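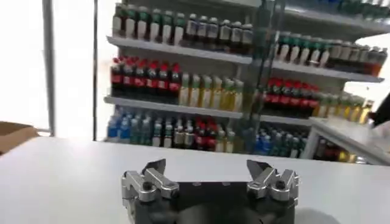

Galleries > Facilities > Skosalgate Drinks Display

The Skosalgate drinks display is maintained by the Retail Practice Centre for students learning to stock and face shelves. Bottles are grouped by colour and type, with the red-capped cola kept together in rows on the white shelving. The display was last rearranged in August under the direction of Enikő Szabó, and the present layout will remain in place for the coming term. Each student completes 25 hours of supervised shelf work before assessment.

Labels face the front of the shelf at all times - students are asked to check each row before leaving the room. Stock is brought forward as bottles are removed.
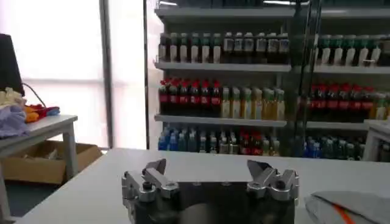

Any gaps are recorded on the stock sheet and filled at the end of the session. Enquiries about the layout should be directed to Rainer Dreßler, Room 50.

Last updated: Feb 21, 2023

Contact us | © Skosalgate Retail Practice Centre | Back to top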